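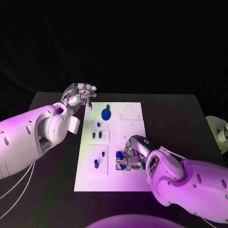 Hedgehogs and the Stollden bypass
Speaker notes, Saturday session, 14 minutes plus questions

Wait for the door to stop banging. Then start.

Opening

Good morning. I count dead hedgehogs. My mother tells people I work in transport.

The Stollden bypass opened in 2000 and it runs for nine miles between the reservoir and the Flandeldale turn. We have walked the verges every month since the spring after it opened, and in that time we have logged 1428 dead hedgehogs. Pause here. Somebody usually makes a noise.

Say early that this is a minimum. Crows get up before we do, and so do foxes. A small animal on a fast road is gone in a morning, and a flat one that has been there for a week can be mistaken for a piece of tyre. We have also logged pieces of tyre, and taken them out again later.

Where they die

Map goes up. Let people find their own village, they won't listen until they have.

The deaths are bunched. Of the 1428, 451 came from one stretch by the Tamihana orchards, which you can walk end to end before your tea goes cold. The rest are strung out thinly along the other eight and a half miles. When we first plotted this I assumed I had typed something in wrong, and spent an evening checking. I hadn't.

Why there? Rough grass on both sides, an old hedge that the road cut in two, and windfalls in autumn that bring out slugs and beetles by the bucket. From a hedgehog's point of view somebody has put a dual carriageway through the middle of the restaurant.

Mention the May peak. Males go looking for females and cover a lot of ground at night, and they do it with no interest whatever in traffic. Second, smaller peak in September, when the young ones are out feeding up for winter.

Don't do the joke about single men and the bypass. It went badly in Flandeldale.

The tunnels

Three pipes under the road, put in eight years ago as part of the drainage works. The plan showed them as wildlife tunnels. The contractor's drawings showed them as drains. Both were right for part of the year.

Two of them flood from November onwards. The third stays dry and comes out behind a crash barrier with a solid base, so an animal that got through would meet a wall. We asked for a gap in the base and got one after 14 months and a good deal of post.

Since the gap went in we have had footprints in the ink tray on most nights between April and October. Badger, fox, a great many rats, one very wet domestic cat, and hedgehog. Deaths within sight of that tunnel have dropped. Be careful here: hedgehog numbers may have dropped as well, and fewer animals means fewer dead ones. If anyone asks whether the tunnel works, say we think so and that we would like five more years. They will sigh. Let them.

Trultell

Short section. Trultell is the shared record sheet we now use, so that anyone driving or walking the road can send in a sighting. Date, place, photograph if you can stop safely. Please stress the last bit. We had one sent in from the fast lane.

Records of live animals are more useful to us than people expect, and far nicer to open at breakfast.

What we're asking for

Low fencing on the orchard side, knee high, to steer animals towards the dry tunnel. The verge cut later in the year. And the two wet pipes either raised or crossed off the list of wildlife measures, where they have been counted as a success since the day they went in.

Questions

Somebody will ask about milk. No milk. Water, or plain cat food.

Somebody will ask about badgers. Look at the clock.

Sheets are on the chair by the door, and I need the pens back.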